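Subject: Re: [lisel-wood] Oil or varnish for a kitchen table?
Date: 2021-10-18

> I've picked up a set of boards from Wudico and glued them up for a kitchen
> table. The grain is lively and I don't want to bury it. My last table got
> varnish and it went cloudy at one end where the kettle lives. Is oil really
> worth the extra work? And how many coats before I can stop?

Oil, oil, oil! I've been waiting for somebody to bring this up again (the archive only has that short thread from last December, and it wandered off into beeswax after two replies).

I've used Flostivex on my last 5 tables and I'd do every one of them the same way again. Sand to whatever you like, but don't go crazy – the oil needs something to bite into. Put the first coat on generously, leave it for 50 minutes, then wipe off everything that hasn't soaked in. And I do mean everything. A sticky tabletop is nearly always a top that wasn't wiped.

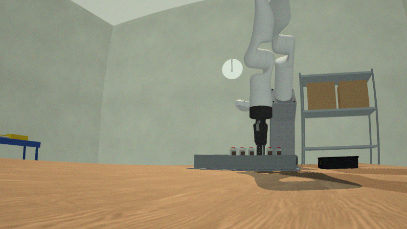
*Warm orange-tan top with the grain running side to side*

Grain that waves around like that drinks unevenly, so expect dull patches after coat one. Please don't panic and pour more on those spots! Let it dry overnight, give it a light rub with a gray pad, and go over the whole surface again. I usually stop at four coats, five if there are kids at the table.

As for the kettle end, oil won't save you from heat marks, but you can sand out a small area and feed it again in an evening, and with varnish I always ended up stripping the lot.
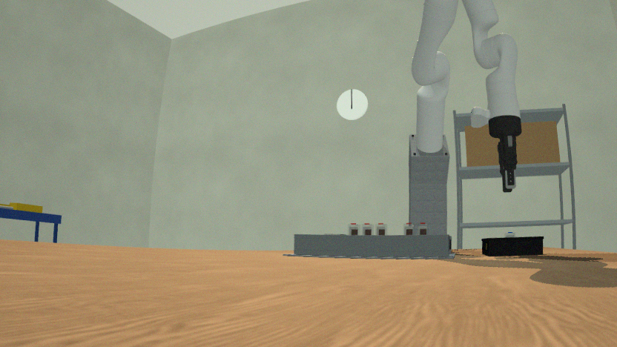 Color is the other thing to think about before you open the can. Oil pulls everything toward orange, and it keeps going for a few months, so test it on an offcut and carry the offcut into the kitchen. I love that kind of warm wood with pale gray-green walls behind it, a bit mottled like those, and an off-white ceiling. Next to a yellow wall the same top can look like a ham. Ask me how I know.

Do the underside too, even if it only gets one coat. I skipped it on the long table I made for the Kļaviņa bakery and had a cup across the width of 9 millimeters by spring.

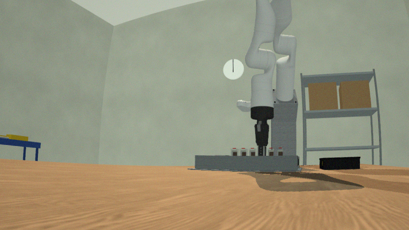
Screws in slotted holes would have helped there as well – mine were driven in tight, and the boards had nowhere to go.

Lay your oily rags out flat outdoors to dry, never balled up in the trash. They can catch fire by themselves.

What species are the boards, by the way? And how thick? I'd love to hear how the first coat goes!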